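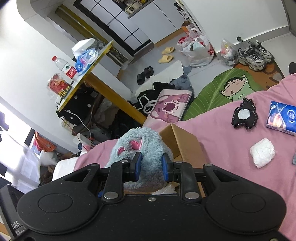
Reading time: 13 minutes

Chapter 4
Open Day: Learning to Watch a Demonstration

The first robot demonstration I ever went to was in Clitville, one wet February, and I took terrible notes. I wrote down "amazing!!" twice and the price of the coffee once. When I got home I couldn't have told you how the gripper closed, who was moving it, or what it did between the good parts (and the stuff between the good parts is most of the day, believe me).

So this chapter is about watching. By the end of it you should be able to walk into an open day, stand behind the rope with everybody else, and come away with something you can use in a lab report.

We'll lean on one visit all the way through, the Kondard open day, where the work at hand was tidying: pick up a soft toy, put it in a cardboard box, go back for the next thing. Sounds dull, I know! I stayed for 108 minutes and missed my bus.

Look again at the picture that opens the chapter. The blue pads have hold of a light blue plush toy, and the open box is right next to it. Before you read on, write down which parts of the gripper you think move and which you think don't. Don't worry about being wrong. I was, the first time, and I'd already been teaching this course for a while.

Shaggy fur is a lovely thing to learn on, by the way. A wooden block has edges, so you can more or less see where the fingers ought to go. A plush toy squashes. Squeeze it in one spot and it bulges in another, and the part you thought you were holding may turn out to be mostly fluff. Keep that in mind for Section 4.2, where we get to contact area.

The tool in the picture is held by hand, and at Kondard visitors could have a turn. Agnes Granström, who ran the session, let each of us try for 15 minutes. My advice is to take the turn if you're offered one, even if there's a line and people are watching. Your wrist learns things your notebook won't. I kept coming in too steep, and Agnes kept saying "lower, lower" until I finally got it.

Three words you'll need before Section 4.1:

Approach: the path the gripper takes toward the object.
Grasp: the moment the pads close and hold.
Release: letting go, which deserves far more of your attention than it usually gets.

Have a pencil ready for the next section, and leave a wide margin. We start with the approach.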